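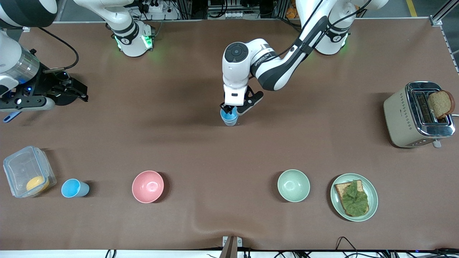

Two Arms and a Toaster: A Term with the Venell Breakfast Kit

Home | Projects | Reports | Lab Hours | Contact
Print this page | E-mail this page
14 shares | 3 comments

Student project report, Practical Robotics
Author: Helge Lindholm
Handed in 28/03/2020

1. What we were asked to do

The department had a Venell two-arm kit on loan and wanted to know if it should buy one for the teaching lab. My job was to unpack it, get it running, put it through the kitchen exercises that come with the license, and write down whether a second-year student could do the same without crying. I am a second-year student. Readers can judge the rest for themselves.

The list price on the quote was $2609 for a year of the software and the exercise pack, arms not included. The arms are a separate conversation, and I was not invited to it.

2. What comes with it

The exercise pack is called Maltetti and covers a simple breakfast: toaster, bread, plates, bowls, cups, a food container with a locking lid. The props are light and mostly in pale colors, and the setup guide asks for a plain covering on the table. We used brown. The guide also asks for the covering to be flat, and ours has some wrinkles toward the front that I smoothed out every morning and that came back by lunch.

Control runs through a program named Bimik. It has a good manual for the first two chapters, after which the writer seems to have been called away. Chapter three explains how to set the grip force and then refers to a table that is in chapter nine. There is no chapter nine.

3. Setup

The guide says two hours. It took me 2 days, most of the second one spent on cables. Each arm has its own set, they all look alike, and they are all black. I would have paid extra for one in a different color. Once powered, the bases show a green light, and I got fonder of that light than I expected to.

Calibration is done arm by arm and then for the pair. The pair step failed until I found out that Bimik calls the arms left and right from the robot's side of the table. I had been standing on the other side — a mistake the program let me make with perfect good manners.

4. The exercises

There are 12 in the pack. I will only discuss the ones that taught me something.

Cups. The two-finger gripper takes a light blue plastic cup from above and holds it upright over the table. This is the first exercise and the best one. The default force is sensible and the wrist comes in straight. A cup lying on its side is listed as "intermediate," and the word is earned. The arm has to decide which way the mouth is facing before it does anything, and it likes to think about it.

Bread. Getting a slice into a two-slot toaster is mostly a question of angle. Bimik wants the toaster position entered by hand, so if anyone bumps the toaster, you enter it again. I bumped the toaster a lot.

Lettuce. One leaf, placed on toast, on a plate. I had put this down as the easy one. A leaf has no fixed shape and the gripper has no opinion about leaves, so the result depends on where it gets pinched.

Container. Opening the locking clips takes both arms, one to steady and one to lift. I finished this exercise in the last week and would not promise to do it again in front of guests.

5. Support

I wrote to Venell three times. Their support person signs as Rey and answered each message the same day, once with a corrected settings file and once with a link to the chapter I was already complaining about.

6. Recommendation

Buy it, if the price can be brought under $1000 for the teaching version, which Rey says is coming in April. At the current price I would borrow it again instead. Whoever gets it next should label the cables before plugging anything in, and stand behind the robot when deciding which arm is the left one. My settings files are in the project folder, in the one marked "final," not the one marked "final new."

Print this page | E-mail this page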